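Still not unpacked. Ten weeks in the new flat and there are boxes in the hall I walk round sideways, like a crab.

Quick one today becuase the kettle's on and I have to be out by quarter past. Moving, then. Things I got wrong, mostly.

Booked the van too small. Two trips to Brondville and back, in rain, with Stellan Strömberg driving and eating crisps off the dashboard. Paid £489 all in, which felt like a lot until I saw what the big firms wanted. Labelled every box "misc". Never do this. The tin opener was in misc. So was the passport.

Also the walls. Old place had 17 things hung up and I loved every one. New place is plaster that crumbles if you look at it, so they've been leaning against the skirting board since we got in, faces to the wall. Prasanna keeps asking when. Soon! July maybe.

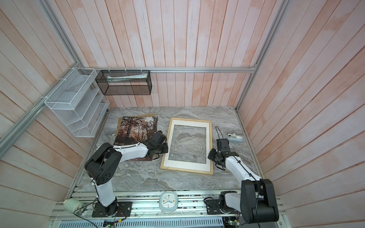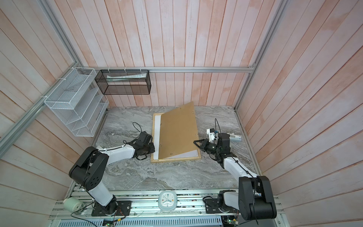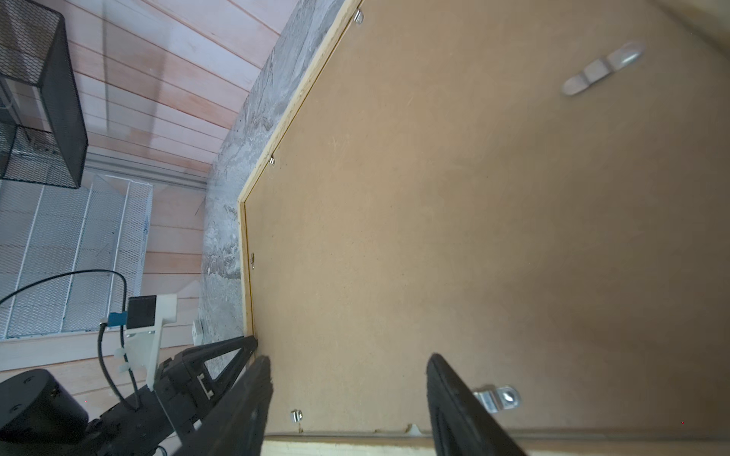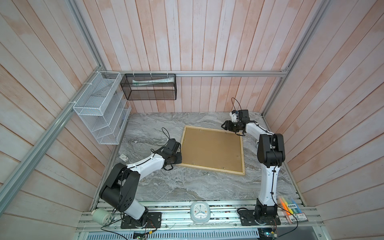
Frames and pinky planks. The third one is the back of a picture, close up, clips and hangers.

Anyway. Broadband. Seven phone calls, one engineer who came to the wrong building and was quite cross about it. Working now, touch wood, except in the bedroom, where I get one bar if I hold the phone out like a waiter.

Good things: the light in the kitchen before eight. The bakery on the corner does a cheese twist. Neighbour upstairs plays the piano, badly but early evening only, and I've started to look foward to it.

Bad things: the boiler. The stairs. Whoever painted the bathroom window shut.

If anyone local has a tall ladder I could borrow for the hall bulb, shout. Will pay in cheese twists. Right, kettle, shoes, bus.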